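Fitotbridge Client Guide
Section 2: Setting up your injury claim file

Welcome back, and thank you for sticking with us through the sign-in section, which we know is the fiddly part. By now you should have a working password and a home screen with your name at the top. In this section you'll build the file that your legal team at Fonseca Bralley will work from, whether you were hurt in a car, on a bicycle, in a store or on somebody's front steps. Most people do it over a couple of sittings with a cup of coffee close by, and that is a perfectly good way to go about it.

Before you start

Have these within reach if you can. If one is missing, carry on anyway and add it later.

- the welcome letter, with your file number on it
- any police or incident report, or just the report number
- your health insurance card
- the other person's insurance details, if you were given them
- bills, receipts and pay stubs, in whatever order they came out of the drawer

Note: Fitotbridge is a place to store and share papers. It does not file anything with a court or an insurance company for you, and filling in a page here does not stop any legal deadline from running. If you have a letter with a deadline in it, please call the office the same day.

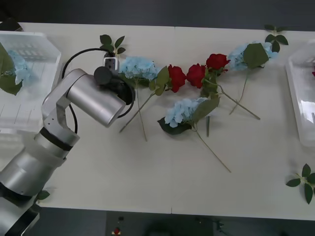 Opening the file

1. From the home screen, choose My Claim, then Start a File.

2. Type in the file number from your welcome letter. Leave out the dashes and spaces. If the box turns red, check for a letter O that ought to be a zero (we have all done it, and the font on the letter doesn't help).

3. Pick the kind of accident from the list. If yours doesn't fit – a shelf that came down in a store, say, or a neighbor's dog that got through the fence – choose Other and type a few plain words. Your team can change this later, and picking the "wrong" one does no harm to your claim.

4. Enter the date and time of the accident. If you only know that it was early evening, tick Time Not Certain and leave the clock alone. An honest blank is much better than a guess that has to be corrected afterward.

5. Press Save and Continue. A green bar appears across the top when the file is open.

Caution: Please don't open a second file if you can't find the first one. Two files for the same accident will end up with half your papers in each, and it takes the office a good while to knit them back together. Use Find My File at the bottom of the home screen.

Telling your story

6. Choose What Happened. You'll see one large box with room for 1,000 characters, spaces included. That's a fair-sized paragraph, and the counter in the corner will tell you how much you have left.

7. Write down what you saw, heard and felt, in the order you remember it. Everyday words are best. You don't need to sound like a lawyer, and you don't need to decide who was at fault. "The floor was wet by the freezer door and I didn't see a sign" is exactly the sort of sentence we like to read.

8. If you run out of room, press Add a Page and keep going. Some stories need the space.

9. Read it over once, then press Send to My Team. After that the text is locked so that everybody is looking at the same version. You can still add to it with the Add a Note button.

Caution: Write this for your legal team only. Please don't copy it into an email to an insurance adjuster, and please don't post it on social media, even on a page that only your family can see. If an adjuster calls and asks for a recorded statement, it is fine to say that you'd like to speak to your lawyer first, and to leave it there.
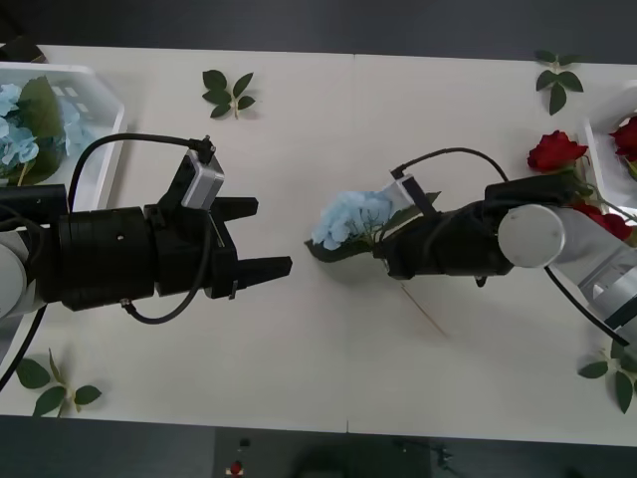

Adding medical papers

10. Choose Medical, then Add a Provider. Give each doctor, clinic, hospital and physical therapist a separate entry, even when they share a building. Billing offices rarely talk to one another, and the records have to be asked for one by one.

11. For each provider, enter the first visit you made after the accident. You can leave Last Visit empty while treatment is going on.

12. Press Upload to add a bill or a visit summary. A scan is lovely, but a photo from your phone will do if all the corners of the page are showing and the print is sharp.

13. Open the release form, read it through, and sign with your finger or your mouse. Without it, the provider's office will not send us your records. If there is anything in the form you don't care for, hold off signing and call us. We would much sooner talk it over.

Note: Older injuries belong in here too. If you had a bad knee before the accident, put it down under Earlier Health. It can feel like giving something away, but the other side will usually see those records sooner or later, and your team can only plan for what they know.

Adding costs

14. Choose Costs, then New Entry. Put in the amount, what it was for, and who you paid. Parking at the clinic counts, and so does the cab home.

15. For lost wages, add a pay stub from before the accident and one from after. If you work for yourself, choose Self-Employed and the page will ask for invoices or a tax return in place of stubs.

16. Check the running total at the bottom. It will look something like $1,921 and it updates each time you save. Please think of it as a sum of receipts and nothing more. It says nothing about what a claim is worth, and it leaves out pain, worry and missed family dinners altogether.

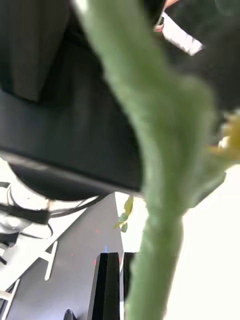 Fuzzy green stem, with a yellow flower beside it.

Checking your work

17. Go back to My Claim. Each heading has a circle next to it: empty means not started, half-filled means saved but not sent, and solid means your team has it.

18. Tap any half-filled circle to pick up where you stopped. Drafts are kept until you send them or delete them yourself.

If something goes wrong

The page froze while uploading. Wait for the wheel to stop, then refresh. Large photos are slow on a phone signal, so try again at home if you can.

The green bar never appeared. Your file number may not have been switched on yet. Call the Mistlow office and ask for Rosário Caldeira at the client desk, who can turn it on while you're on the line. The desk closes at noon on Wednesday.

You sent something you didn't mean to. Use Add a Note on the same page and say so. Please don't delete papers from your own phone or computer in the meantime, even the ones you think are unhelpful – your lawyer needs to look at them first.

Next: Section 3, Messages and appointments.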